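**Will the folding line replace my job at Fluston?**

No! All 18 of us on the linen floor stay on, same hours. Hiebert handles towels and flat sheets, and we get the fiddly pieces plus the teaching, for up to 30 minutes a shift.

**What does "teaching" mean?**

You fold with a pair of hand grippers and Hiebert learns from it. It feels clumsy for a day, and then it's great fun.

**Do I have to be fast?**

Please don't be! Slow and steady folds teach it best.

**Who do I ask about shift swaps?**

The Tavis desk, by the loading door.
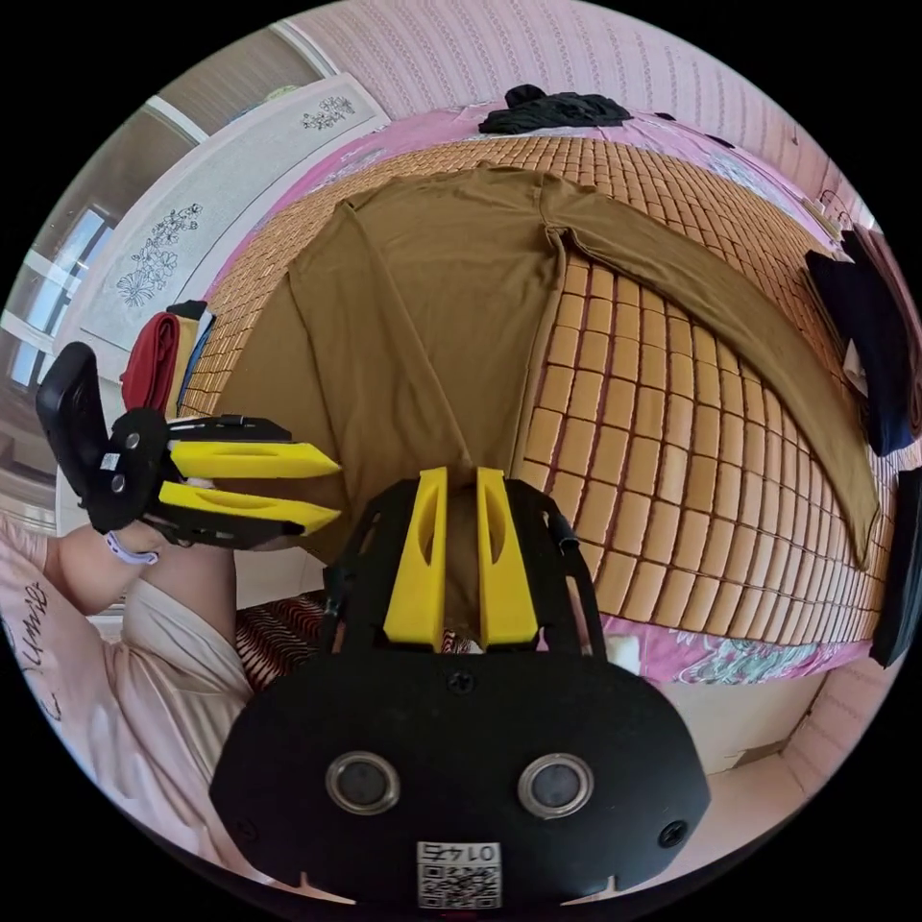
Fluston, May 10, 2023. Shirts are what we're working on now, and long sleeves are the hard part: one folded across the body, one still stretched out to the side. We'd love to have them on the line by December.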